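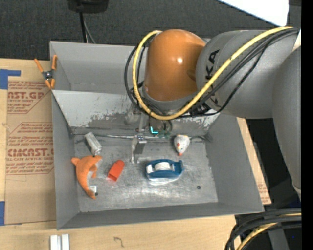

Monday, December 30, 2019. Equipment plan for the picking cell, second pass. The October list was put together before we knew how the bin would wear, so I have gone back over it line by line. Cable dressing moves to the top. The yellow cable and the black bundle share one route down the arm and loop out round the joint cap, with some strands sagging under the grey segment, and every extra loop is something to catch on the bin wall when we go in low at the left. A proper dress pack with two clamps and a sprung return is in the Jedau catalogue at 159. One needed, one spare, so 318 before carriage. I would buy both.

Bin. The sloped panel at the back is badly scuffed and the floor is scratched and throws cloudy reflections, worst towards the front centre. Options:

(a) Recoat the present one. Zunberg want 133 for strip and matt powder coat, floor included. Cell is down while it is away.
(b) Second bin, same drawing, coated from new. Quote not in yet. Thibodeau have the drawing.
(c) Loose floor liner, matt, cut to size. Cheap, but the edges lift and the fingertips find them.

Preference is (b), then send the old one out for (a) once the new one is fitted. If (b) comes back silly, do (a) alone in a week when the arm is being serviced anyway.

Bin fixing. Spring clamp on the left rim is fine for trials. For the long runs I want two bolted brackets. Make in house from stock angle, no order needed. M6 inserts in the table top, check depth first.

Gripper fingers. Budget 5 pairs for the year at 60 a pair, 300 total. Wear has been on the tips only, so ask Bidum if they will sell tips separately. If they will, halve the line and put the difference towards the second bin.

Test objects. Keep the mix of soft and hard: plush, block, tape dispenser, toy chicken. Duplicates of each to be bought together so that the batches match. Petty cash, not on this sheet.

Running total without (b): 318 + 133 + 300 = 751. All figures ex VAT.

Stefaniia Kravchuk to confirm whether the dress pack can go on the maintenance code. If so it comes off this sheet and the total drops to 433.

Still open: lead time on the dress pack, Thibodeau quote, insert depth, and whether the wrist bracket has a free hole for the lower clamp. Measure the last one with the arm parked and locked off.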